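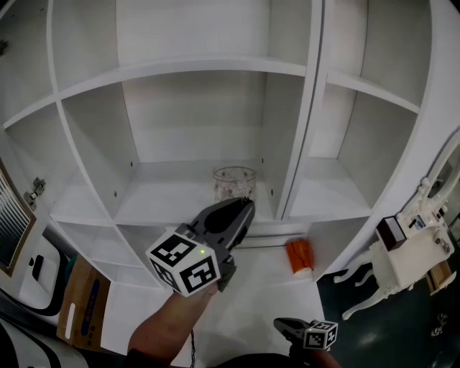 The White Shelves at Noonan House

Welcome, and thank you for stopping by our little gallery page! We have been meaning to share the built-in at Noonan House for ages, ever since a few of you wrote in after the March newsletter asking how the front room was coming along. It is coming along slowly, and with a great deal of tea, but the shelves are up and painted and we could not be happier with them.

The unit is a big one, all white, with cubbies in rows and one long board running across the upper part. We went back and forth for months over the color (there was a pale gray from Callura that very nearly won) and in the end white seemed the kindest choice for a room with a dark green floor. It took us 3 coats, plus a bit of touching up in the corners that I am still not quite finished with.

The glass jar was the very first thing we picked out for the middle compartment. It is clear, with a faint pink and white flower pattern that you almost have to hunt for, and I think it came out of a box of odds and ends from the Tendside sale. We paid 6 dollars for the whole box! I keep changing my mind about what should go in it. Buttons, maybe, or those tiny soaps that everybody saves and never uses.

The little dark holes along the inside walls are for shelf pins, so the middle section can be split up later on if the jar ever gets some taller or shorter company. I would leave it open for now, myself. A pretty thing likes some room around it.

Over on the right is the small white side table with the curvy carved legs, and its drawer, and the dark brown box on top. The white mirror behind it has the same sort of fancy frame, and the two have been together for as long as we have known them. They came over from the Evum cottage in the back of a station wagon, wrapped in about every quilt we own.

Still to do: the lower cubbies, which I would love to fill with baskets, and the left side, where the compartment curves and wants something small and round. If you have a good idea for either one, please do write, we read every note that comes in.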